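The Green Bottle
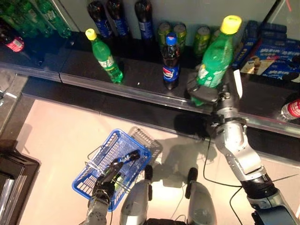

The drinks shelf, with the green bottles and the Pepsi side by side.

Irén Antal came into the shop at ten minutes before closing. The bus from Petosthorpe was late again, and she had walked the last part of the road with her good shoes in a bag.

She wanted only one thing, a bottle of the green soda with the yellow cap. Her brother Jenő drank it when he was a boy, and tomorrow he was coming home after many years in Stastiswood. On the telephone he had asked about the house, the stove, the neighbor's dog. He had not asked for anything to drink. But she remembered how he used to sit on the back step and hold the bottle to the sun, so that a green spot moved over his knees.

The shop belonged to old Kerekes, and it had never had much order. Bottles stood in the front, cans stood behind them, and the bottles which could not stand were lying down wherever there was a place. The snacks were kept in blue boxes at the side. Irén had bought there all her life and she still had to search each time.

"What are you looking for?" asked Kerekes from the counter.

"I have found it," she said.

She did not take it yet. Next to the green bottle stood a Pepsi, very straight and dark, and she began to doubt. Jenő was a man of fifty now. Maybe in Stastiswood he drank Pepsi, or coffee, or wine with his dinner. Maybe he would see the green bottle on the table and think that his sister had stopped all the clocks on the day he left.

"My brother is coming," she said.

Kerekes put down his pencil. "Jenő? The one who broke my window?"

"He was eleven."

"It was a big window."

He came from behind the counter, slowly, with one hand on the shelf. He looked at the bottles together with her, like a person who looks at a river.

"He paid me for it," he said. "Did you know this? He brought me 200 forints in an envelope, when he had his first work at Irkier. It was too much. I wanted to give some back, but he was already gone to the bus."

Irén had not known it. She thought of her brother writing the name on the envelope, with his bad handwriting, and telling it to no person at home. She had been angry with him that whole spring for something she could not remember now.

She took the green bottle. Then she took a second one, for herself.

"And the Pepsi?" asked Kerekes.

"If he wants Pepsi, he can come here and buy it. He knows the way."

Kerekes wrote the two bottles in his book and did not ask for the money. Irén put it on the counter anyway, and changed her shoes by the door. The light over the shelf was still on when she passed the window, and she walked home with a bottle in each hand.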